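August 2026

Table day. I said I'd clear it and sand it before the month ran out, and I have my doubts about both.
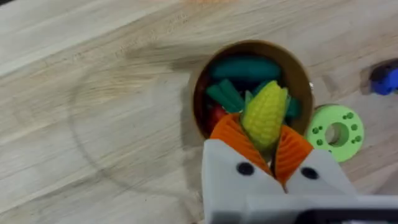 The play food in its brown bowl, ring mark on the table to the left.

I tried the Setix polish on that ring back in April. Two coats, 30 minutes between them, and the tin promised the mark would "lift." It did not lift. I can still follow the curve from the doorway if the light is right. Now the neighbor swears by mayonnaise, which sounds to me like a good way to get a greasy ring. The scratches I've stopped minding. They're fine ones and you have to want to see them.

Then the toy vegetables. The box said 13 pieces and I have never once found them all in the same room. Everything went in the bowl tonight, the red one shoved down under the leafy greens, the long teal thing across the back. Is it a cucumber? A zucchini? I've been served it as both, and once as a fish. The idea was that playing shop would lead to eating actual greens. Eight months of shop and I've seen no sign of it at dinner.

The plan is that the bowl lives on the shelf from now on and the table stays clear for meals. I give it 2 days.

Sandpaper is still at the store in Cemdale. I might go tomorrow – or I might buy a tablecloth, a big one, and call the table finished.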